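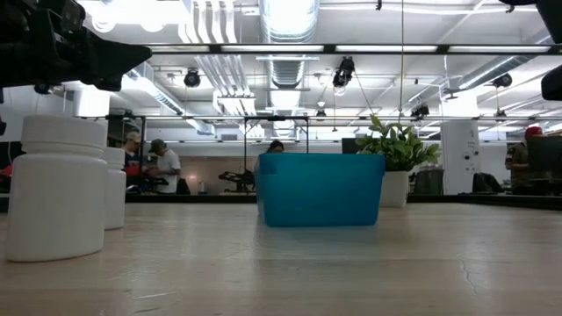
The sorting bench at Hostelance, with a bin and two of the white bottles on the table. Staff work at the benches behind.

Hostelance changes shift roles as bench arms take over bottle sorting

23 May 2026

Hostelance has moved the first stage of its refill service, the sorting of returned bottles into bins, from hand work to bench-mounted robot arms. The change took effect at its workshop this month and alters the duties of everyone on the floor, according to a notice sent to staff and to the firm's main customer, Ristach.

The company collects empty plastic bottles from hotels, checks them and sends them on for cleaning and refilling. Until now each shift had four people at the sorting tables. They picked up every bottle, looked at the cap thread, turned it to find cracks and put it in a bin for its size. Under the new layout one person, called a bench lead, looks after the tables. The other three posts have moved to inspection, repair and dispatch.

Daichi Tanabe, who manages the workshop, said no jobs had been cut. One post left open after a retirement will not be filled. Pay grades stay as they were until June, when the bench lead role is to be graded separately.

"The lifting and placing was the dull part of the work and it was also where the wrist complaints came from," Tanabe said. "What we still need people for is deciding whether a bottle is fit to go out again. The arms do not make that decision."

The control software was supplied by Sindis and set up on site over several weeks. An arm picks a bottle from the table, places it in the bin and returns to its start position. If a grip fails twice, it stops and the bench lead is called by a tone and a message on the screen. Work restarts only when the bench lead confirms that the table is clear.

Target output for a table is 200 bottles an hour. In the last full week of trials the average was 168. Yuto Fukuda, the process engineer, put most of the gap down to stops caused by caps. A ribbed cap that has been screwed on at a slight angle changes the height of the bottle enough for the grip to miss.

"A person corrects for that without thinking," Fukuda said. "We have widened the tolerance once already. If we widen it again the arm will start accepting bottles that are lying against each other, so the next step is a better check before they reach the table."

Stops fell during the trial but have not gone away. The log for the same week shows 49 calls to the bench lead, most of them cleared in under a minute. Fukuda said the firm would publish the figure on the staff board each week.

Opinions on the floor are mixed. Yae Imai, who sorted by hand for six years and is now a bench lead, said the work was easier on the arms and harder on the attention. She has to stay within reach of the tables and cannot take a break until someone has signed on in her place. Under the old system the sorters covered for one another without any paperwork.

"You used to talk while you worked," she said. "Now I am listening for the tone. I would not go back to the lifting, but the shift feels longer."

Following comments from Imai and others, the sign-on period for a bench lead has been cut to two hours, after which the post rotates. Training takes three days and covers restarting, gripper cleaning and the lock-off procedure. Maintenance beyond that is done by Anselmo Yupanqui, the only technician on site – a second is being recruited.

Glass containers and anything from the Kwak range, which has a curved body, will still be sorted by hand. Tanabe said the volumes were too small to justify a separate gripper.

A review of the new roles is due in June. Tomoyo Okabe, who represents the floor staff, has asked for it to cover break cover, noise from the alert tone and whether stops should count against a shift's output.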